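Rechercher dans le forum Mots-clés Auteur OK

Règlement de la vaisselle partagée : projet de révision
Publié en février par Syafiqah Sutanto

syafiqah.sutanto
Mesdames, Messieurs, le projet de révision de l'article 3 du règlement des offices est ouvert à vos observations. Il prévoit le retrait des gobelets jetables au bâtiment Nelside et la mise à disposition de 400 pièces de vaisselle en céramique, commandées auprès de la maison Mivetti. Chaque utilisateur lave et range ce qu'il a emprunté. Les observations sont à déposer dans ce fil.

w.tjoa
Je prends acte du projet, auquel je suis favorable sur le principe. L'office du deuxième étage dessert toutefois 44 agents et ne comporte qu'un évier. Entre 12 h 30 et 13 h 15, l'attente y est déjà longue. Je demande que l'achat d'un lave-vaisselle soit étudié avant l'entrée en vigueur.

pillai_etage3
Je ne partage pas cette position. Le lave-vaisselle de l'ancien site Inisell était vidé par les deux mêmes personnes toute l'année, et les assiettes sales s'empilaient quand même à côté. Le lavage individuel est plus équitable.

w.tjoa
L'équité suppose que chacun dispose du temps nécessaire. Les agents d'accueil ont vingt minutes de pause.

syafiqah.sutanto
L'observation relative aux agents d'accueil est retenue. Il pourra leur être réservé un bac de dépôt, relevé à 15 heures. Pour mémoire, la dépense en gobelets a dépassé 200 euros par mois, soit plus que le budget café.

pillai_etage3
D'accord pour le bac, sous réserve qu'il ne serve pas à tout l'étage. Quelle teinte a été choisie ?

syafiqah.sutanto
Vert d'eau pour les assiettes, blanc pour les tasses. Le texte consolidé sera versé dans ce fil. 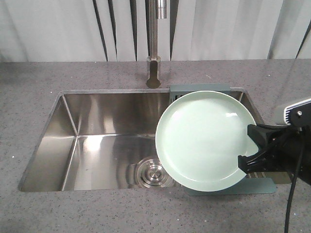
Service des moyens généraux, bâtiment Nelside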